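Mavbridge Hall, Annexe and Kitchen
Pre-season inspection, with comments
October 13, 2023
Inspected by Joonas Niskanen. Sheldon Sandhu held the ladder and the keys.

Marks used: OK, FIX, or ? where I was told something and couldn't check it.

ENTRY AND EXITS

Front doors open outward, full swing: OK
Side door, annexe: FIX. Opens if you lift it as you push. I'm told everyone knows the trick. People hiring the place for a birthday don't.
Exit sign over side door: OK on mains. On battery it lasted 9 minutes and the card beside it promises a good deal more.
Ramp handrail: OK. Solid at both ends, paint is peeling and that can wait.
Path lighting to car park: ? Timer is set for summer. Was assured it will be changed.

FIRE

Extinguisher, kitchen: OK. Tag current, gauge in the green.
Extinguisher, hall: FIX. Behind the stacked chairs again. This was written up last time and signed off as done. I don't doubt it was done. It was then undone.
Fire blanket: OK, tabs hanging where you can reach them.
Smoke alarm, hall: OK
Smoke alarm, annexe: FIX. New Sadance unit, fitted a hand's width from the ceiling fan. Leaflet in the box says not to do this.
Alarm panel line test: ? Briltel says the line is monitored. I asked for the log and got a brochure. Mark stays until I see a log.

ELECTRICAL

Switchboard labelled: FIX. Three switches are labelled "lights" and one of those runs the hot water.
Safety switch trips on test: OK, both.
Extension leads: FIX. One leads into another behind the stage. Removed the lot and left them on the office desk with a note.
Urn cord: OK, replaced.
Heaters: The Mikkelsen wall heater in the annexe is "self-regulating" according to the sales sheet. It may be. The metal guard still gets too hot to keep a hand on, and it's at toddler height. FIX.

KITCHEN AND TEA AREA

Hot water at hand basin: OK
Floor by sink: FIX. Vinyl has lifted at the join. Tape is not a repair.
Shelving fixed and level: OK
Drinkware free of chips: OK, two mugs binned.
Cleaning products locked away: FIX. There's a lock. The key lives in it.
First aid kit: FIX. Full of bandages, no burn gel, in a kitchen.

HALL FLOOR AND STAGE

Floorboards: OK, one proud nail punched down on the spot.
Stage steps: FIX. Bottom tread moves. White edge strip has worn off the other treads.
Posted capacity: The sign says 200. I can't find what that figure was based on, and with the side door as it is I wouldn't put that many in. Ebere Edet is looking for the original certificate. Until it turns up, ?
Stacked chairs: FIX. Stacks to be no more than 5 high and nowhere near the extinguisher.

OUTSIDE

Gutters: FIX, full.
Gate latch: OK
Bins away from wall: OK today.

GENERAL COMMENT

Same complaint as before. Half of the FIX marks are things that were fixed and have drifted back, and a new sign won't cure that. I'd sooner see the side door rehung than another laminated notice asking people to lift it. I'll recheck the FIX items before the end of October and won't change a mark on the strength of an email.

J.N.

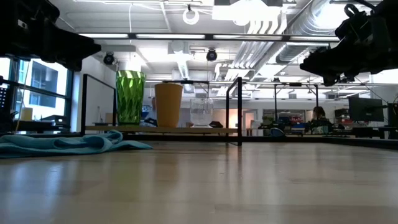 Morenike Ogundipe: The side door was rehung two years ago and it dropped again within the winter, so please get someone to look at the frame before we pay for hinges a second time. I have the old invoice if you want it. Agree about the heater guard.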